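Stornidley Reuse Center » About the Center » Gallery » Mixed Goods

Mixed Goods at the Stornidley Reuse Center

The Stornidley Reuse Center accepts household goods, hand tools, toys, packaging, and small hardware from residents of Stornidley and Elholm. Most donations arrive already grouped by the donor. A smaller share arrives together in one container, with kitchen items beside garden items and clean packaging beside things that belong in the recycling. The Center calls this second group mixed goods, and this part of the gallery is given over to it.

The mixed goods area occupies 700 square feet on the lower level of the Piątek Building, next to the textile room. It opened in February, following the move of the furniture section to the ground floor. Leopold Moser, who heads the department, prepared the plan for the area together with Grażyna Lis of the education office. The shelving and the signs were supplied by Porkalik.

Visitors reach the lower level by the north stairs or by the elevator beside the front desk. Photography for personal use is permitted in all public areas.

How Mixed Goods Are Sorted

Each container is emptied or worked through by category. Items are divided first by whether they can be used again as they are. A toy, a tool, or a sturdy gift box normally can. An empty drink can, a torn carton, or a broken cup normally cannot, and goes to the recycling point in the yard.

Reusable items are then assigned to one of the following sections:

Toys and Play
Tools and Home Repair
Boxes, Paper, and Gift Packaging
Kitchen and Table
Craft and Workshop Materials
Unclassified

The last section is used for items whose purpose is unclear or whose other parts are missing. Items remain there for two months. Residents who recognize a part are encouraged to inform the front desk, and the matching piece is set aside under their name for collection.

Hand tools receive a separate inspection. Scrapers, knives, chisels, and other tools with an edge are checked for loose handles before they go out to the shelves. Dried paint and filler do not disqualify a tool. The Center does remove heavy deposits where this can be done without damage to the blade, and a tool that cannot be cleaned is offered in the workshop section with a note to that effect.

Small bath toys and other hollow plastic toys are accepted if they are whole. Toys that hold water inside should be drained and dried at home. The Center does not accept stuffed toys in mixed goods; these are handled by the textile room, which keeps its own hours.

Gift boxes are among the most frequently requested items at the Center, particularly rigid boxes with a printed or patterned surface. Labels may be left in place. Donors who prefer to remove an address label are advised to do so before delivery – staff do not remove labels at the desk.

Foam, sponge, and rubber blocks go to Craft and Workshop Materials, where they are used mainly by schools and by the Saturday modeling group under Ga-eun Ham. Crumbling foam is not accepted.

Preparing a Mixed Container

Donors are asked to keep the following in mind.

Use an open container that one person can lift.
Place tools at the bottom, with edges facing down.
Empty all cans and bottles, or leave them out entirely.
Do not include batteries, medicines, or open paint.
Keep glass and ceramics in a separate box.

Containers are returned on request. A donor who wants a container back should say so at delivery and will receive a numbered tag. The container is then held at the front desk until the end of the following week.

A certain amount of dust is to be expected in any bin that has held garage or workshop items, and containers are not refused on that account. Bins belonging to the Center are wiped down at the end of the day and washed in the yard once a month, weather permitting.

Notes on the Gallery

Photographs are grouped by section of the collection. Captions were written by Barbara Borkowska and reviewed by Torbjørn Amundsen, with item names following the Center's own sorting list. Where an item could be listed under two names, the name in more common use has been preferred. "Paint scraper" has therefore been kept over "filling knife," which appears on some of the older shelf cards.

The catalog number given with an entry refers to the section register. The register may be consulted at the education office during opening hours. Corrections to captions are welcome and should be submitted in writing, with the catalog number included.

This page was last revised on April 21, 2018. 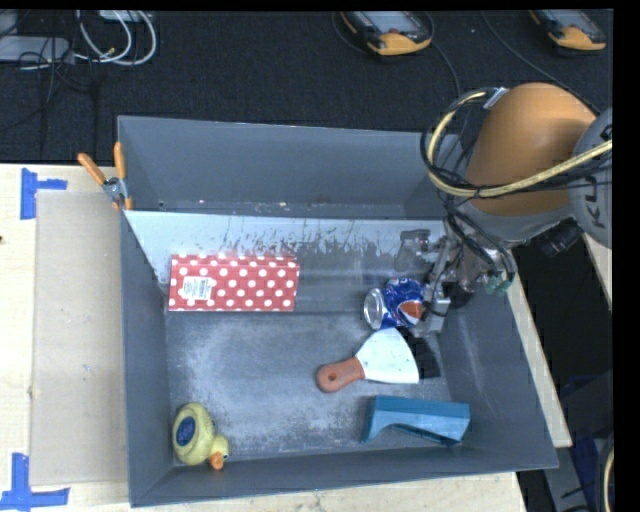
MIXED GOODS / TOYS, TOOLS, AND PACKAGING

No. 2114. Large gray bin with items from several categories. A red box with white polka dots rests against the sloped back wall, and a crushed blue Pepsi can lies near the back right corner. The paint scraper has an orange-brown plastic handle and a wide white blade. The remaining items are a blue foam rubber block and a yellow rubber duck with an orange beak, on its side at the front left.

Section assignments: box, Boxes, Paper, and Gift Packaging; scraper, Tools and Home Repair; foam block, Craft and Workshop Materials; duck, Toys and Play; can, recycling point. An orange spring clamp grips the rim at the upper left.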